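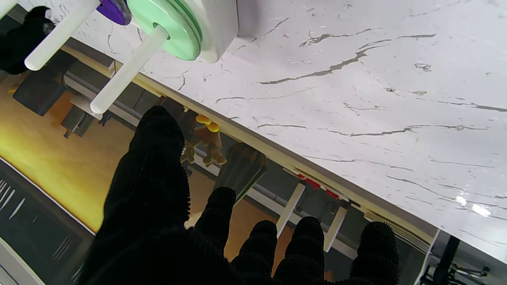 The ring toy on the counter, Nellosberg

Darius Kalniņš had the apartment until 4 o'clock, and after that the keys went back to Barbieri. Most of the rooms were done. The counter was the last thing, and the toy was on it.

He had bought it at Pekico when the girl was two. He remembered the price tag and the long line, and that she had chewed on the purple ring all the way home.

"Is that going or staying?" Ľubomír asked. He had the tape in one hand.

"I haven't decided."

"She's ten."

"I know how old she is."

Ľubomír went to see about the boxes in the hall. He had helped with four moves in his life and he didn't argue during any of them. 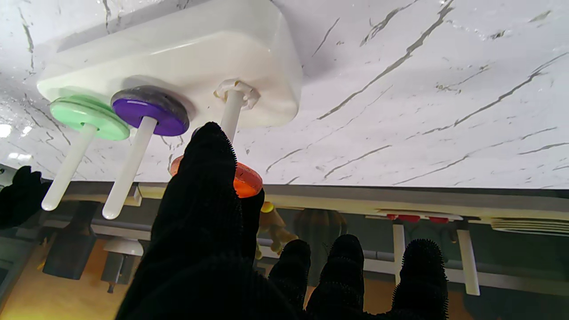

Reading time: 2 min

One of the pegs had a jagged collar at the root, where it met the base. Darius ran his thumb over the plastic. He couldn't say when it had happened. His wife might have known — she kept track of that kind of thing — but he wasn't going to call her about a peg.

The green ring and the purple one were still on. He pulled the green one off and put it back.

"The Ondis people want the water meter number," Ľubomír called from the hall.

"It's on the fridge."

"The fridge is gone."

Darius thought about that. Then he went to look in the kitchen drawer, and when he came back he wrapped the toy in a dish towel and set it in the box with the pans.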